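The tote bag problem, again

My sister-in-law sent me a link to one of those articles about how many times you have to use a cotton bag before it beats plastic. I have read at least three versions of this article and the number is different in every one. One of them said 1,000. Another said 7, which I assume was a typo, or else a different kind of bag, or a different kind of math. None of them explain who is counting.

So I'm not going to pretend I have an opinion on the science. What I do have is a hall closet with a hook in it, and on that hook there were so many bags that the door stopped closing sometime in November. I bought maybe two of them on purpose. The rest came with something. A bag from the Plarnotska bookstore because I spent over a certain amount. A bag from a dental office, which I find a strange thing for a dental office to give out. A Brultari one that smells like the soap that was in it, still, after several washes.

Covadonga's theory is that you keep the good ones and "release" the others. I asked her where they get released to and she said the thrift store. I went to the thrift store. They have a bin of tote bags by the door, full, free to take, and the woman at the register looked at mine the way you'd look at someone bringing zucchini in August. I took mine home again.

Then there's the folding. Apparently there is a method. Aitana Calvo swears by it: flat on the table, thirds one way, thirds the other, handles tucked inside so it makes a little packet that stands up in a drawer. She showed me hers and I admit the drawer looked great. But Aitana irons pillowcases. I wanted to know whether it works on a bag that has been through a normal life, meaning stuffed under a car seat with a receipt in it.

I gave it one evening. Thin bags, fine. The flimsy conference kind folds like a handkerchief and stays put if you weigh it down with other flimsy ones. Heavy canvas is another matter. It has its own ideas about where the creases go, and the handles are the worst of it, too long to tuck and too stiff to lie flat. The trim makes a hard ridge that pushes the packet open again as soon as you let go. I tried rubber bands. Rubber bands work, but then I have a drawer full of rubber-banded bags and I'm the kind of person who has that.
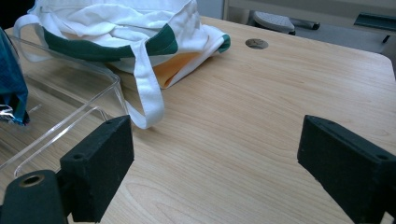

Last updated: November, 9:40 p.m. (fixed the bit about the dental office)

The white one with the green trim is the one I keep going back to, crumpled or not. It's canvas, so it's in the difficult category, and there's something orange-yellow inside it that I haven't dealt with. One handle flops across the table. I've stopped trying to fold it.

What I've settled on for now is dull. The thin ones go in the drawer, folded Aitana's way. The canvas ones get stuffed inside each other and the outermost one hangs on the hook. The closet door closes. Covadonga says this is just a bag of bags, and that everybody's grandmother had one under the sink, and she's right, although her version cost less.

I'm still suspicious of the drawer. Ask me again after I've had to find one in a hurry. Hongmei commented last time that she cuts hers up for cleaning rags, and if anyone else has done that with canvas I'd like to hear whether it soaks up anything, as I have my doubts there too.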